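The robot that learns from its own fumbles

Ask a robot arm to pick up a car door and it will do so all day without complaint. Ask it to pick up a pair of sunglasses from a heap of odds and ends and you have a research problem that has kept some very clever people busy for decades. That is what makes the work at the Pritier lab such a pleasure to follow.

Nuanchan Prasertsri leads the grasping project there, and the method her team has built is called Nilau. The idea behind it is wonderfully simple. Most grasping systems are trained to answer one question: where should I grab? Nilau is trained to answer a second one as well: if I grab there and it goes wrong, what will I have learnt?

"A failed grasp is full of information," Prasertsri says. "The thing slid left, or it tipped over, or its neighbour came up with it. We used to throw all of that away and write down a zero."

So the team stopped writing down zeros. Each attempt is now stored with a record of how the objects shifted, and a small network learns to predict that shift before the arm moves. When Nilau is unsure about an object, it may choose a gentle nudge over a grasp, simply to find out more. It's the sort of thing you or I do when feeling for keys at the bottom of a bag (and we rarely give ourselves any credit for it).

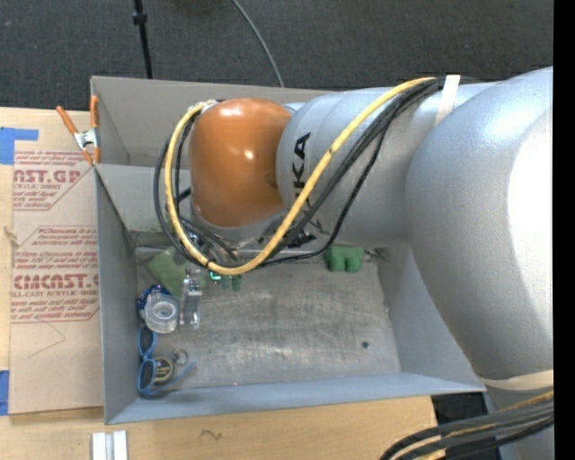

Choosing what goes in the bin is a craft of its own. Clear plastic is dreaded, as depth cameras tend to look straight through it. Shiny metal throws back stray reflections, and anything soft changes shape the moment it is touched. Sunglasses manage to be awkward in several ways at once, with their dark lenses and thin arms that open a gap just where a sensible grasp ought to go.

The result that got people talking came from a test on objects the system had never met. After 900 practice attempts, Nilau cleared a mixed bin with a third fewer failed grasps than the team's earlier method, Jindach, which had been given the same practice and the same bins. Practice time is expensive, so squeezing more out of every try matters a great deal!

What I love most is how the behaviour looks when you stand and watch it. I spent a Wednesday afternoon doing just that, and for the first few minutes I thought the arm was dithering. It would drift over to a corner, push something a little way along the floor of the bin, pull back, and then go for a completely different object. Then the pattern became clear. The push had opened up some room, and the next grasp had space to work in.

There are limits, and Prasertsri is quick to list them. Thin flat pieces lying flush against the floor still defeat it more often than she would like. The predictions get shaky when more than six objects are touching. And planning takes four seconds per move, far too slow for a warehouse, though fine for a lab where the questions are more interesting than the clock.

A follow-up called Ratanaporn is already under way, in which two arms will share what they learn from each other's mistakes. The hard part, Prasertsri tells me, is that no two arms fail in quite the same way, and her team is still arguing over how much of one robot's bad luck should count as a lesson for the other.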